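The Long, Slow Pleasure of Filter Coffee

My first cup in Skadville was an accident. I'd got off the bus a stop early, it was raining sideways, and the only lit window on the street belonged to a narrow shop with Đinh painted over the door. I went in to get dry and came out two hours later with a metal filter in my coat pocket, a bag of dark beans under my arm and my hands shaking slightly from caffeine. I've been trying to make coffee that good at home ever since, and I'm happy to report that I've gotten pretty close!

The filter is called a phin, and if you grew up in a Vietnamese household you can skip this paragraph. It's a small metal cup with holes in the bottom that sits on top of your glass. Grounds go in, a little perforated press goes on top of them, hot water goes over that, and then you put the lid on and wait. There's no paper and no plug. Mine cost less than lunch, and it has been dropped on a tile floor more times than I want to admit (the lid has a dent and no longer sits flat, and the coffee doesn't seem to care).

What you get is thick, dark and strong, with a chocolatey edge if the beans are roasted the way Đinh does them. Traditionally it lands on a layer of sweetened condensed milk, and watching the black settle over the white is half the fun. I stir mine right away. My sister waits and drinks it in stages, bitter first, then a wallop of sugar at the end, and we have been arguing over this for years.

The beans are a subject all by themselves. Most of what Đinh sells is robusta, the variety that many coffee people in this country were taught to look down on. It has more caffeine than arabica and a heavier, more bitter taste, and for a long time it mostly went into instant coffee and cheap blends. But a carefully grown robusta, picked ripe and roasted with some attention, is a wonderful thing. It tastes of toasted nuts and dark cocoa, and it stands up to milk and ice the way a delicate arabica never will. I brought a bag to the office last November and it was gone before I'd had my second cup.

The shop roasts in small batches in the back, and the smell gets into everything. My scarf still had it a week later. There are 10 seats, most of them low plastic stools, and a shelf of enamel tins with handwritten labels. You order at the counter and the filter comes to your table still dripping, so you sit there with your hands in your lap and watch it fall. People talk to each other while they wait. I've heard about a knee operation, a disputed fence and the best way to keep squirrels off tomatoes, all from strangers.

I drink more slowly at home now too. I used to fill the biggest mug in the cupboard and carry it from room to room until it was cold. A phin makes a small drink, and I sit down for it. Some mornings I read; most mornings I just look out at the neighbor's pear tree.
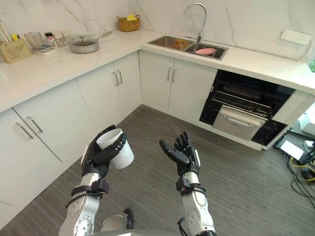
Vy Huỳnh says the waiting is the part people get wrong. Four to five minutes is what you want from the first pour to the last drop, and if it runs through in two, your grind is too coarse or you've packed the press too lightly. If it's still sitting there at eight minutes, you've gone the other way. Her advice was to change only the grind for a week and leave everything else alone, and to stop lifting the lid to check.

I am a lid lifter. I have tried to reform.

So, my method, as it stands this spring. I warm the filter and the glass with hot water and tip it out. Two heaped tablespoons of grounds go in, ground a bit coarser than I would for espresso and finer than for a French press. I shake it level, set the press on top and give it a very light push. Then comes a splash of water just off the boil, enough to wet everything, and I leave that for half a minute so the grounds can swell. After that I fill it to the top, put the lid on and go feed the cat.

For iced coffee, I do the same thing over two spoons of condensed milk, stir it while it's hot, and pour the lot over a tall glass packed with ice. Please use more ice than you think is decent. It melts fast and the drink is strong enough to take it.

Don't stop at condensed milk, either. Coconut cream, blended with ice until it's slushy, makes something close to dessert. A pinch of salt in lightly whipped cream, spooned over the top, is so good that I made it three afternoons running. And then there's egg coffee — yolk and condensed milk beaten until pale and fluffy, floated on a small hot cup — which sounds odd and tastes like warm custard with a kick. Use a very fresh egg (or a pasteurized one) and an electric whisk, unless you're fond of a sore arm.

If you get to Skadville, the 36 bus stops nearly at the door. Go in the morning, when the roaster is running and the sesame buns haven't sold out. They also do a cold tin of coffee to take with you, and I recommend it for the ride home. Closer to me, the Saturday-style market hall in Sutham has one stall with decent robusta by the scoop, though you have to ask for it, as it lives under the counter behind the hazelnut stuff.

I've bought a second phin now so that two people can have coffee at the same time. The dented one is still mine, and guests get the one with the lid that fits.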